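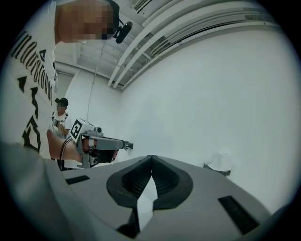

Your Name Belongs on What You Say About Your Neighbors

I have been reading the Skurnmont paper since I was tall enough to reach the mailbox, and in all those years I don't believe I have enjoyed any part of it more than the letters page. I like the man who writes in every spring about the culvert, and I like the long feuds over leash laws, with the same two households answering each other until everybody forgets which dog began it. So please understand that what follows comes from somebody who loves a good public quarrel and would be sorry to see the town go quiet.

My complaint is with a newer habit, which is the unsigned column. Anyone who gets the Clavwood Bulletin in their inbox will know what I mean. It comes out most weeks, it has a cheerful green banner across the top, and somewhere under the school lunch menu and the road closures there is a piece signed only "A Concerned Resident." In December the Concerned Resident spent 814 words (I pasted them into a counter, I was that annoyed) explaining that a certain member of our town council was on the take over the Casora paving contract. The member wasn't named, of course. We were given a street, the make of a truck and the color of a front door, and I suppose we were meant to feel clever for working it out.

Well, we all worked it out. I had worked it out before I finished my coffee, and so had the woman behind me in line at the pharmacy that afternoon, and so had her grandson.

Now, I don't know whether there was anything wrong with the Casora contract. I would like to know! It was a great deal of money for a short road, and I sat through the meeting where it was approved and thought the whole item went by awfully fast. If somebody has an invoice or an email or even a good solid memory of a conversation, I want to hear it, and I'll bring a folding chair and sit in the front row while they tell it. But the column had none of those things. It had "sources close to the project" and it had "many are asking," and it had a remark about a family vacation that was plain mean and, as far as I could see, had nothing to do with asphalt.

The person on the other end of this can't do much about it. If I stand up at public comment and call you a thief, you can look me in the eye and ask me what I've got. You can ask if I'm still sore about the zoning board turning down my brother's garage. You can, if it comes to that, hire a lawyer, and I had better have been careful. When it's a Concerned Resident, you're left swinging at fog. And should you write in to defend yourself, you have as good as admitted you're the one with the green front door, or whatever color it was.

I will be fair to the other side, for I used to be on it. Years ago, when the Onu plant was still running and half the county drew a check from it, there were things you did not say under your own name if you had children to feed. I remember a letter about the settling ponds that went around on photocopies, no signature, left on windshields outside church. Whoever wrote it was brave and was right, and if they'd had to sign it the letter would never have been written. I have thought about that letter a good deal while working myself up over this column, and I can't wave it away.

But I have kept my copy of it all this time, and the other night I got it out of the drawer and read it again. It gave dates. It gave the number of the pipe. It told you where to stand on the county road at five in the morning if you wanted to look for yourself, and people did go and stand there, my father among them. The writer hid, but the facts were right out in the open for anybody with boots and an alarm clock. I don't see one line in the Bulletin's piece that a person could go and stand next to.

There is an old arrangement for this, too, which most papers used when they had the staff for it. The writer's name could be held back from print when there was good cause, but the editor had it, and had talked to the person, and had seen the papers or whatever they were going on. Somebody you could find in the phone book was answerable. I wrote to the Bulletin and asked whether they know who the Concerned Resident is. I asked politely and I have now asked 2 times. The first time I got a note thanking me for my engagement. The second time I got put on the mailing list for their pancake breakfast.

I am not asking for anyone to be hauled into court over a newsletter. I'd hate that, frankly. Those suits cost more than a house, and they scare the wrong people. The next person with something true to say about the council looks at the legal bills and decides to take up knitting. What I would like is smaller. I'd like the Bulletin to say who stands behind what it prints. I'd like it to give any person it accuses the same space, on the same page, in the same week. And I'd like the council, for its part, to put the Casora paperwork on the counter at town hall where we can all get our thumbprints on it, as somebody should have done at the start, and then we might have something worth arguing over.

As for the council member, I should tell you I didn't vote for that person and most likely won't next time either. We disagree on the library hours, on the sales tax, and on whether the flagpole needs a light. I still don't care to watch a neighbor cross the street to avoid the hardware store, and I did see that happen the week the column came out. I waved. I'm not sure I was seen.

My name is on file with the editor of this page, my address along with it, and anybody who wants to tell me I'm wrong about the flagpole already knows where I live.

Comments (4)

millpondmargin
I got one of those photocopies too. Ours was under the wiper in the rain and we dried it on the oven door. Thank you for bringing it up, I hadn't thought of it in years.

Skurnmont Lifer
Nice piece but you let the council off easy. That contract went through in 10 minutes, start to finish, and I had my watch out. If they'd answered questions then there would be no column to complain about.

gravelroad
So you want signed opinions and this page doesn't print your name at the top. Hmm.

tworiversreader
@gravelroad the last paragraph says the editor has it. That was sort of the point of the part about the old arrangement. I do agree the Bulletin ought to answer the letters, they never answered mine either.

More in Opinion

Public comment should come before the vote
The library needs its evening hours back
Letters: The culvert, once again
What the Onu site could be, if we let it
Why I stopped reading the Clavwood Bulletin (and started again)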